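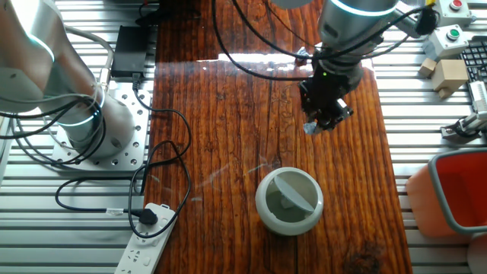
Leftover pulled pork: what are you all doing with it?
Wovotgate Home Cooks > Main Dishes > Leftovers

durberg_dave
Smoked two pork shoulders for my brother-in-law's birthday and half the guests stayed home with a cold, so I've got 4 pounds of pulled pork in the fridge and a family that is already giving me looks. We've had sandwiches. We've had sandwiches again. I was thinking enchiladas, but last time mine came out like wet cardboard. Flour or corn? Red sauce or green? Help!

MrsStrickland
Corn, always corn, but you have to pass them through hot oil first. Just a few seconds a side, then onto paper towels. If you skip that they soak up the sauce and fall apart, and I bet that's your wet cardboard right there. Green sauce with pork in my house. Bake at 375 for 20 minutes, uncovered.

alaric_w
I'm going to disagree on the oil. I brush mine lightly and stack them in the oven until they bend, and they hold up fine (and I don't have to clean the stove). Agree on the green sauce though.

MrsStrickland
We have been over this, Alaric. Brushing is not the same. You get a tortilla that bends but it still goes mushy underneath by the second helping.

alaric_w
Then eat faster :)

potlucklinda
Can I put in a word for flour? I know, I know. My kids won't touch corn and with flour tortillas I just use half the sauce on the bottom and put the rest on for the last few minutes. More of a baked burrito I guess but the pan comes back empty every time. I mix the pork with a can of drained black beans, a little cumin and a big spoonful of sour cream.

durberg_dave
Ooh, beans would stretch it too. How sweet is too sweet on the pork? Mine already has barbecue sauce on it, which I forgot to say.

MrsStrickland
Oh. Well that changes things. I would not put green sauce on barbecue sauce.

vaughnb7
Chili! Barbecue sauce doesn't hurt chili at all, you just leave out the sugar and add more vinegar at the end. I do an onion, two poblanos, a big can of crushed tomatoes, a can of pinto beans, chili powder, and the pork goes in for the last half hour so it doesn't turn to string. I made a pot for the Ivmont cook-off last January and came in 7th, which I am still sore about.

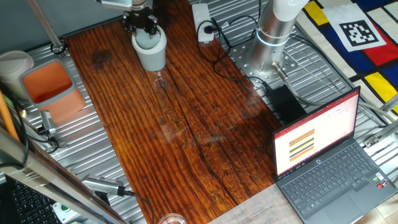
Light gray cup above a wood plank with a long dark crack.

potlucklinda
7th is good, Vaughn! How many pots were there?

vaughnb7
Don't ask.

alaric_w
Chili is a waste of smoked pork if you ask me. You spend all day getting that flavor and then bury it in tomatoes. Fry it in a dry skillet until the edges go crisp, put an egg on it, done. The sugar in the sauce helps it brown, just keep the heat at medium or it'll burn on you.

vaughnb7
Nobody's burying anything, Alaric Whitlock. Come over and try a bowl before you insult it. The smoke comes right through.

durberg_dave
OK, update from 19th January: I did the chili with half and crisped up some of the rest for breakfast. Both gone! I used three poblanos because they were small, and my daughter picked the beans out but ate everything else. The remaining bit is in the freezer in flat bags. Still want to try the enchiladas with plain pork next time, with the hot oil, sorry Alaric.

MrsStrickland
Good man. Warm the sauce before you pour it.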